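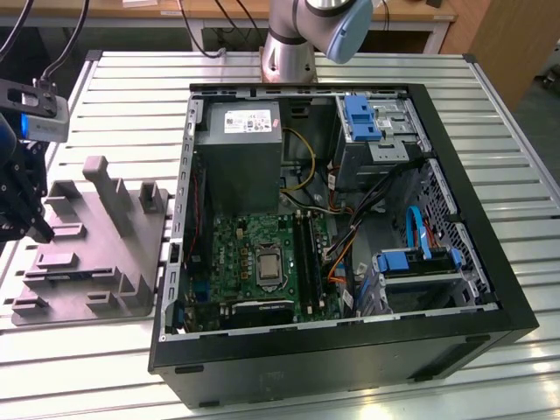
Lensa Degefa wrote in to say that half of what she reads about doing up old desktop computers is written by people selling parts, and could we please answer a few questions without recommending a shopping list. Fair enough. Her questions are mixed in with the ones we get most often.

Is it worth doing up an old tower at all?

Sometimes. We're less keen on the idea than most repair pages. If the machine does what you need and only feels slow, more memory or a solid-state drive may buy you a few years. If it won't run a supported operating system, no amount of hardware will fix that, and you should find out before you buy anything.

How much memory do I need?

Less than the adverts say. Open your usual programs, leave them running and look at how much memory is in use. If there's plenty spare, a bigger number on the box won't make your email arrive any sooner. Sellers love a before-and-after chart, and the "before" machine nearly always has something else wrong with it.

Which memory will fit?

Whatever the motherboard manual says. Take the exact board model and look it up on the maker's site. Compatibility finders in online shops are a starting point at best. We put the same board into the finders at two shops, Velo and Gasik, and got two different answers, one of them plainly wrong. The generations of memory have their notch in different places, so the wrong sort won't go in — unless you force it, and people do.

How do I put the memory in?

Shut down, switch off at the wall and pull the lead out. Lay the case on its side so you can press straight down. Open the latches on the slot (some boards have a latch at one end only), line up the notch, and push evenly on both ends until the latches close. It takes more pressure than feels polite. If the stick looks crooked, take it out and start again.

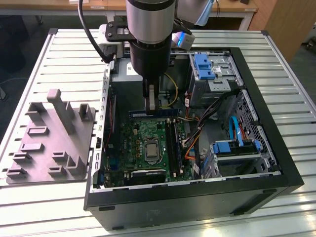
Memory module over the slots, to the right of the processor.

Does it matter which slot I use?

Often, yes. On a board with two slots and one stick, check the manual for which to fill first. A matched pair usually runs better than a single large stick, though whether you'd notice in a spreadsheet is another matter. Lensa asked if "matched" is a marketing word. Partly. Two identical sticks bought separately will generally get along, but the kit has at least been tested together, or so the packet claims.

Do I need an anti-static wrist strap?

We use one. Plenty of people never have and will tell you so at length. Their evidence is that nothing broke, or that whatever broke later was blamed on something else. Touching bare metal on the case before you handle a part is the least you should do. Gloves sold as anti-static are a mixed bag, and we wouldn't pay extra for them.

Can I run it for a minute with no cooler on the processor, to see if it starts?

No. Modern processors will usually shut themselves down, and people rely on that word "usually". Fit the cooler, with fresh thermal paste, and plug in its fan before you test anything.

Is expensive thermal paste any better?

A little, in somebody's test. For an ordinary office machine we can't tell the difference. The Usano paste we keep in the drawer was chosen on price.

Can I open the power supply to clean it?

Please don't. It can hold a dangerous charge after it's unplugged. Blow the dust out from outside and leave the lid alone. If it smells burnt or makes a racket, replace the whole unit.

What about the sheet metal inside the case?

Watch your knuckles. Cheap cases can have sharp edges around slots and cut-outs, whatever the brochure says about rolled steel. Go slowly near the drive cage, and don't drag cables over an edge to save yourself a minute.

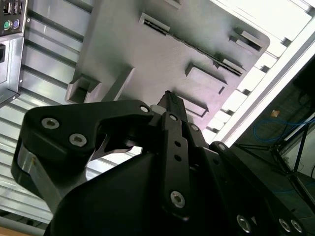 Grey metal panel with a long diagonal slot.

My PC beeps and won't start after I added memory. Have I killed it?

Probably not. Take the new stick out and try the old one alone, then the new one alone. In our own notes, 29 of 40 "dead" memory upgrades were badly seated sticks. That's our bench and nobody else's, so don't quote it as science.

Are the tune-up programs any good?

We've yet to meet one we'd keep. Gerlach, the last we tried, found 947 "issues" on a fresh installation. Turn off the start-up programs you don't use, and spend the subscription money on a drive.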